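Re: [cirkley-home] towels and stripes, again

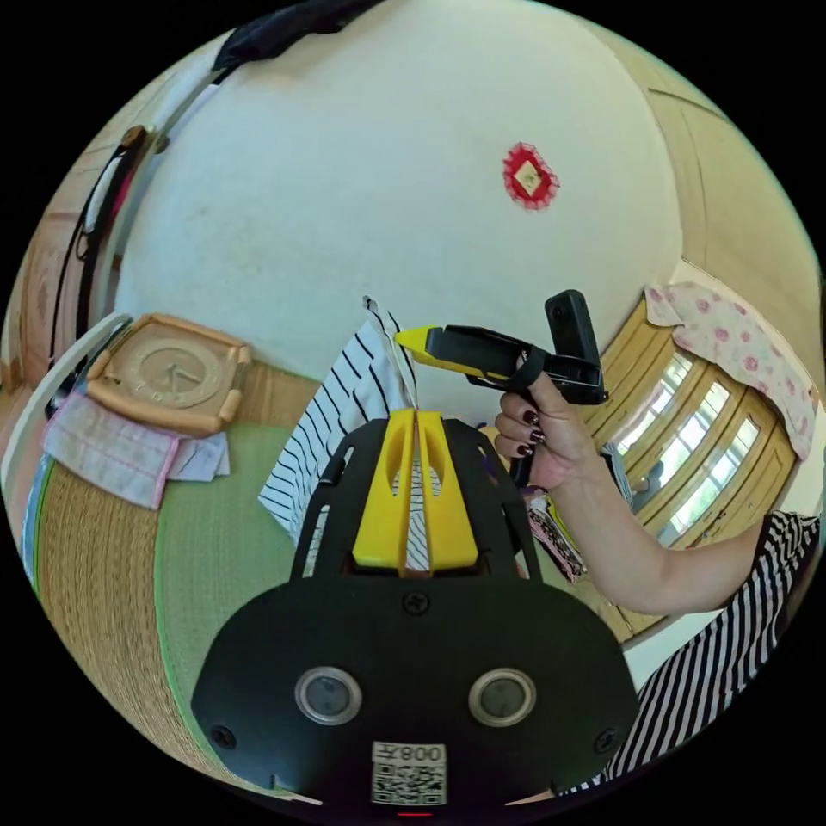 Black and white striped cloth, with the white wall behind it.

Hi all,

> Did you ever settle on a cloth for the Junutlow kitchen? I have 36 napkins to sew and can't decide between narrow stripes and wide ones. Does narrow look too busy once it's up?

I went narrow and I love it! Black on white, folded over at the top so it droops a bit, and against a plain white wall it doesn't look busy at all (to my eye, anyway - my sleeve is usually striped too, so I'm biased). I'd still wash the fabric before you cut. Mine came off the bolt 69 inches long and I lost 2 of those in the first wash, which was annoying but I had enough left over for a hem.

Does anyone still have the Akanda thread list from February? I need the black.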